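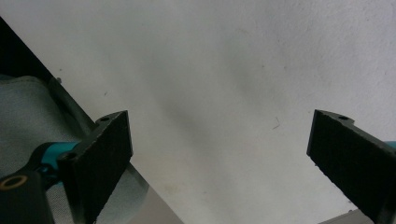
Nelau Grip Control
Version 3

Nelau is the gripper control package from Gatard. It runs two-finger parallel grippers from the arm's own computer, so there's no separate controller box to mount or wire.

What it does
Set opening width, speed and force from one panel. Each setting can be saved under a name and called from a Talance program or a plain script. The finger model includes pad thickness, so the width you type is the gap between the pad faces. Change the pads and you enter one new number.

Wrist camera view
The fingers are masked out before the picture goes to the planner. Dark pads, stepped tips and coloured housings can all be learned in the teaching screen with the gripper open. Plain, pale backgrounds give the cleanest mask. Uneven light and soft shadows are handled by the Shade setting, which is off by default.

Specifications
Maximum opening: 112 mm
Control rate: 144 Hz
Camera inputs: 2
Licence: one per arm

In the package
Installer, finger model editor, Talance plug-in, printed quick guide

Not included
Gripper, pads, camera, Montecinos adaptor cable

Updates are free for the life of the licence. Back up your saved grips before installing one.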